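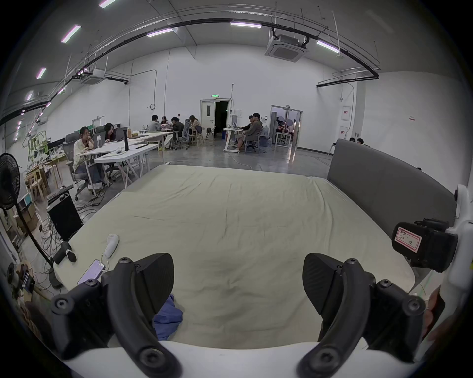
Jomlow bedding and small-item notes, README

Maintained by Yavuz Bayram. Last changed 29/12/2021.

What this is

A set of 780 short written records about beds and the things that end up on them. Each record covers one bed at one moment: what the sheet is doing, what cloth items are lying on it, what small items are there that have no business on a bed, and whether a person looking at it would call it tidy. Jomlow started as an argument about that last part and I am not sure it has moved on much.

Read the limits section before you use any of it. I mean it.

What is in a record

bed_cover: color and state of the sheet. States are flat, wrinkled, pulled, off. Almost everything is "wrinkled". A cotton sheet that nobody has ironed is wrinkled the minute you put it down, so I doubt this field tells you much.

cloth_items: anything soft on top of the sheet. A bunched-up cloth goes in as "cloth, bunched" unless the writer could see what it was. We had people writing "T-shirt" for every blue lump. Those were changed back.

hard_items: phones, chargers, controllers, remotes and so on. A phone on a cord gets one line for the phone and one for the cord. If the cord runs to another item on the bed, name both ends. Don't write "charging". A cord in a phone shows that there is a cord in a phone.

surroundings: free text, short. Headboard, shelves, fan, desk, cables on the floor.

tidy: yes, no, or split. Two people answer without talking to each other. If they disagree it is "split" and it stays that way.

Where the beds were

Records come from 9 rooms. Some are bedrooms and some are big shared rooms with a bed in them and people working at tables nearby. The Mindero list, which we borrowed our item names from, only has bedrooms in it, and it shows. It has four words for pillow and no word for a tower computer next to the mattress. We added 80 names. Half of them are probably too narrow.

Known limits

The tidy field is weak. People were much harsher on a phone and a cord than on a crumpled cloth twice the size. Ingvarsson, the older set, claims its raters agree nearly all the time. I have read their guide and the raters were told what to say, so take that as you like.

Sheet colors are a mess. The same pale green is down as sage, mint, gray-green and once as "hospital". I merged what I could. Don't build anything on exact shades.

Item names for handheld things are guesses more often than I'd like. If it is shaped like a massage gun, the record says "shaped like". Please don't clean that up to read better.

There is nothing on how the bed got that way. I keep being asked for a "cause" field. A record is one look at one bed, and anything in that column would be made up.

Changes in this version

Gindholm records taken out. They came with no room notes and the wording was copied from one record to the next.
"Blanket" and "throw" are now the same thing.
Notes about the floor moved from hard_items to surroundings.

Still to do

A second pass on the split records in January, if I can find 2 people who haven't already heard my opinion on them. Cord names also need work.

Corrections are welcome if they give the record number and say what is wrong. "Looks off to me" will be closed.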